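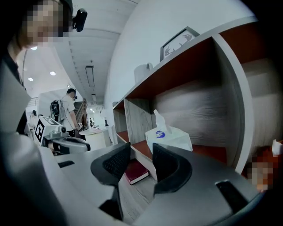
*Fig. 1. Hand-held gripper at the shelving unit, open day at the Dalgleish house. The tissue box is in the cubby beyond the fingers.*

## Notes to go with our visit to Remevia

4 July 2025

Thank you all for being such good company on the trip out to Orkcombe, and for asking so many questions that we very nearly missed the bus home! I promised to write up what we talked through on the day, so please read these notes before the next lab and bring your own scribbles along too.

### What the hand-held tool is for

The gripper in Fig. 1 is carried by a person, and it has two fingers that face each other across a gap, much like the ones you have been sketching for me. The idea is that somebody does an ordinary household job with it – taking a tissue box off a shelf, say – and the camera on the tool records the job from the hand's point of view. A robot with a similar gripper can then learn from those recordings. Our hosts told us they like to have 2,000 recordings of a task before they train on it, and that the first 57 or so usually get thrown out while people find their feet (I found that rather comforting).

Look closely at the inner faces of the fingers. Both are textured, and the left one has a perforated, mesh-like look. We spent a good while in class on friction and contact area, so I would like you to think about what a smooth pad would do differently against a cardboard box, and then against a mug with a handle.

### The head-mounted devices

Several of you asked about these. A camera worn near the temple sees more of the room than one on the tool does, and the two views are useful together, especially when the hand is deep inside a cubby. The backpack with the cables came up as well, and I'm afraid I ran out of time to ask about it properly. I have written to Remevia and will pass on whatever they send.

### Markers

The white and gray robotic device had a black-and-white fiducial marker on top. A camera that knows the size and pattern of a marker can work out where it is and which way it is turned. Chapter 3 of the Gristwood reader covers the math, and it is friendlier than it looks – do give it a second try if you gave up in December.

### For next time

- Read Gristwood, chapter 3, up to the worked problem.
- Write 2 pages on one reach into a shelf: where the fingers go, what they might bump, and when they should close.
- Bring your finger sketches, even the messy ones.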